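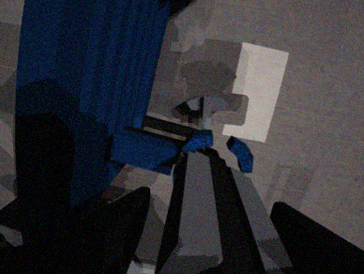 Search this site Search Go

Skutness Countertop Drink Dispenser, Twin Tank

The Skutness is a self-serve cold drink dispenser made for cafes, language schools with a lounge, hotel breakfast rooms and other places where guests pour their own drinks. It has two tanks, each with its own tap, so you can offer iced tea on one side and juice or water on the other.

Each tank holds 5 liters. Both lift straight off the base for washing and can go in a commercial dishwasher on the lower rack. The taps unscrew by hand. There is a seal behind each tap that should be taken out and rinsed at the end of the day, especially after milk drinks or anything with pulp.

Cooling is by compressor. From room temperature, full tanks take 37 minutes to reach serving temperature. Drinks that go in already chilled can be served right away. The unit will not make ice and is not meant for hot drinks – for those, see the Zarkow urn range.

Carbonated drinks should not be used in either tank. The paddles knock the gas out and the lids are not made to hold pressure.

Placement

Put the dispenser on a level counter with a hand's width of open space behind it for the vent. It plugs into a standard grounded outlet. Please do not run it from an extension cord. The drip tray has a float that rises when the tray needs emptying.

What comes in the box

Base unit, two tanks with lids, two taps, drip tray, cleaning brush, spare seals and a sheet of blank drink labels. The labels wipe clean and fit the slot on the front of each tank.

Options

A taller tap for large glasses and a lockable lid are sold separately. Customers who serve Ông iced coffee concentrate should order the wide tap, as the standard one pours it slowly.

Ordering

Item number 1751. Ships from the Noltell warehouse on a pallet or as a single carton. Orders for the summer season should reach us before May. Seals and taps for this model will be stocked through 2028, and the older single tank model uses the same parts.

Noltell Cafe and Catering Equipment – Contact us – Returns – Copyright Noltell, all rights reserved – Back to top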